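Suporte para processador: precisa mesmo?
13 de agosto de 2018

Desde maio que me tentam convencer de que trocar um processador exige acessórios. A Carrasco vende um suporte de bancada por 139 euros, a Droritz tem um tapete "profissional" com caixinhas numeradas, e nos fóruns há quem jure que sem isto se estraga tudo. Eu troquei sempre os meus em cima da mesa da cozinha, com a caixa original ao lado, e tenho as minhas dúvidas.
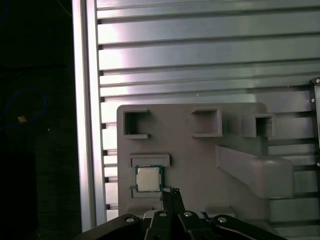
Concedo uma coisa: pousar o processador num sítio fixo é melhor do que deixá-lo a passear entre parafusos. Mas para isso serve qualquer encaixe onde ele fique seguro pelas bordas. Pagar 139 euros por uma placa de plástico com ressaltos parece-me um bocado demais, e o folheto da Carrasco, com as suas 7 "vantagens comprovadas", não diz quem as comprovou.

O que me preocupa é o socket. Nos modelos com os contactos do lado da placa-mãe, um toque de lado chega para entortar qualquer coisa, e aí não há suporte que valha. Abre-se a alavanca, levanta-se a moldura metálica, segura-se o processador pelas arestas e desce-se a direito.

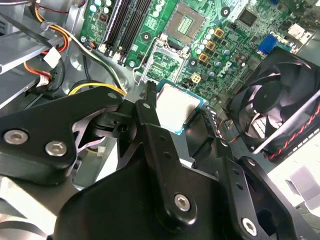
Força, nenhuma. Se não assenta, está mal orientado, e a solução é levantar e ver outra vez as marcas. Já li que convém "dar um jeitinho" para acomodar. Não dêem jeitinho nenhum. Quanto à pasta térmica de 200 euros o quilo que a Droritz recomenda, fica para outro dia, que ainda não percebi quem compra aquilo ao quilo. 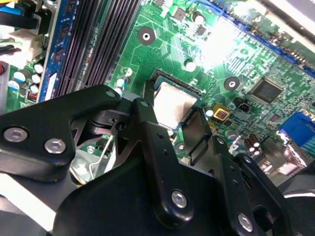

Rastau: Discordo quanto ao suporte. Quem faz isto uma vez por ano passa bem sem ele, mas numa oficina, com máquinas a entrar e a sair, ter sempre o processador no mesmo sítio poupa asneiras. O preço, esse, não defendo.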